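Mostyn Lane Road Association
Minutes of the regular meeting held August 13, 2023

Present: five members, with Trefor Nicholas in the chair. Quorum met.

1. Minutes of the previous meeting
Approved with one correction. Under item 4, "culvert pipe" should read "culvert apron."

2. Pavement condition, wooded section
The chair presented the survey notes for the section between the Cutevov gate and the lower bend. The section was walked in March, before leaf-out. Stations are measured in feet from the gate.

The surface is asphalt, narrow, with no lane markings. The notes list two matters for decision: the dark patch at station 121, and the difference in tone between the left and right portions of the pavement.

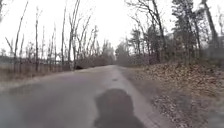 Figure 1. Wooded section, looking ahead. Dark patch at lower center; lighter band along right margin.

The patch is nearly black with soft edges, and lies mostly over the right half of the road. Members discussed whether it is a surface stain, a sealant spill or binder coming up through the mat. The photograph does not settle the question. A member asked that no patching be ordered until the spot has been checked by hand for softness and loose stone. Agreed.

The lighter band follows the right side and tapers with distance. It carries small dark specks and faint stains. The chair's view is that the band marks the edge of an older utility trench. A second member holds that it is ordinary wear. The trench drawing is to be located and compared with the survey notes.

3. Right embankment
Fallen leaves cover the slope down to the pavement edge. Leaf removal on the right side is to be done before the fall rains, for a width of 25 inches back from the asphalt. Leaves are to be hauled out and not blown across to the grass verge. Moved, seconded, carried.

4. Trees, left verge
One tall tree leans slightly. No action was proposed on the remaining trees. The leaning tree is to be checked at the root collar and the angle recorded, so that any movement can be measured next year. Removal was not moved.

5. Quotes
Drutum quoted for a core sample at the patch and one on the lighter band. Giltex quoted for crack sealing only. The Drutum quote was accepted, subject to a limit of $1,000 for both cores. The Giltex quote was held over until the core results are in.

6. Signs
The request for a 13 mph advisory sign at the lower bend was tabled. Wording and post location to be resubmitted in writing.

Action items
Hand check of patch at station 121: T. Nicholas
Trench drawing: secretary
Root collar check and lean angle: T. Nicholas
Notice to Drutum, copy to Giltex: secretary

Meeting adjourned at 8:40 p.m.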